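Rin Okabe
November 16, 2024

I have spent the whole morning cleaning every black shiny thing in my kitchen and I am having a lovely time, so you're getting a thread about it.

Background: I moved into the flat in Tramdale in September with a white worktop, white walls and white cupboards. Very clean, very bright, a bit like living inside a fridge. Everything I'd brought with me was pale as well. Cream mugs, cream bowls, a cream bread bin (why??).

Then I went to the market at Stultodham and found a black glazed jug for £7. I put it down on the worktop and the whole room changed. I'm not exaggerating, I stood there with my coat on looking at it!

So of course there are more now. Black teapot, black fruit bowl, black butter dish, a big black vase that is far too big for any flowers I can afford. The vase came from Doolan, the secondhand place behind the bus station, and I carried it home on my lap.

What I love about gloss black is that it picks up whatever else is going on in the room. Put a lemon near it and you get a second, stretched, slightly wobbly lemon. Switch the lamp on and there's a stripe of light that moves when you do. Cream bowls don't do this. Cream bowls just sit there.

The catch is fingerprints. Oh my goodness, the fingerprints. And dust, and the dried drips from the tap, and that faint greasy bloom anything gets if it lives within reach of the cooker.

My first attempts at cleaning them were hopeless. I used the ordinary kitchen spray and a bit of kitchen roll and ended up with smears going in every direction, plus fluff. Looked worse than when I started.

Second go was vinegar and water. Better! But the kitchen smelled like a chip shop all evening and I went out and bought chips.

What I do these days, in order, for anyone with the same problem:

Everything off the worktop and onto a folded towel. Do the towel bit. I skipped it once and put a chip in the lid of the butter dish, and I still look at that chip every time I want toast.

Wash in warm water with the tiniest drop of washing-up liquid. Tiny! Half of what you think. Most of my streaks were leftover soap.

Rinse, and then rinse again in cooler water. Let it drip for a minute or so.

Dry with one cloth, then buff with a different, completely dry one. An old cotton pillowcase is the best thing I've found. Tea towels are hit and miss, some of mine leave bits behind.

Last thing, carry it to the window and tilt it. The smears you missed will all show up at once and you'll go "oh no" and get the pillowcase out again. I find this part weirdly enjoyable.

Clean the worktop while it's bare, too. White next to black shows up every crumb, and it's so satisfying when there's a sharp clean line between the two.

I did try to be clever about where things go back. The big vase used to be by the cooker, which was asking for trouble. It's moved to the far end, away from the steam, and the fruit bowl has its old spot so I can swap it out easily when it gets splashed.

Jug stays by the window. The jug has earned it.

Also discovered that you want some gaps. I'd pushed everything together in a row and it just read as one big dark lump. Spread out a bit, each one gets its own edge against the white and its own bit of light. Took me 21 minutes of shuffling things about and I regret none of them.

My mum rang in the middle of all this and asked what I was up to, and I said "polishing" and she went quiet, then asked if I was feeling all right. I was not a child who polished.

OK, and now the bit I really wanted to show you. Get your nose right up to a big glossy dark surface and you stop seeing the thing at all. It's nearly pure black on one side, then it goes off into charcoal with a touch of purple low down, and near the top there are these two warm patches side by side, one tan and brownish, the other a proper orangey yellow. Blue-grey smudges too! I could look at it all day.
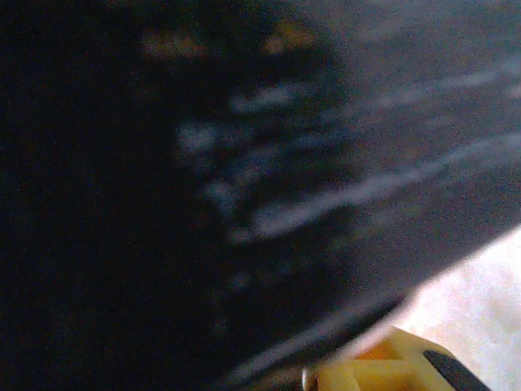 Huia Ngata: we had a black gloss sideboard for years and I'd forgotten how much the colours in it changed between breakfast and teatime. Does the pillowcase trick work on painted wood or only on glazed stuff? Mine always went cloudy whatever I tried.

Rin Okabe
Ooh, a sideboard, I'm jealous! I've only done it on glazed things and one enamel tray, so I'd be guessing with paint. I'd go very gently with a barely damp cloth, try a corner round the back, and dry it straight away. If the cloudiness is still there after that I think it might be old polish sitting on top, but please ask somebody who knows furniture before you listen to me.

Rin Okabe
Breakfast versus teatime is so right, by the way. Mornings in my kitchen are all blue and grey, then the lamp goes on and everything turns toffee coloured. I've started having my tea standing up so I can watch it happen.

Rin Okabe
A couple of people have asked whether it makes the room feel smaller. I was worried about that and it really doesn't, at least with a handful of pieces. I wouldn't paint the cupboards black. (I have thought about painting the cupboards black.)

Rin Okabe
Next on my list is a black cake stand. There was one at Doolan for £44 and I put it back, and I've thought about it almost every day since. If it's still there when I'm next paid, it's coming home on the bus with me.

Rin Okabe
Right, pillowcase is in the wash, kettle's on. If you've got a shiny dark something at home, go and give it a buff and tell me what colours you find in it. I want to hear about all of them!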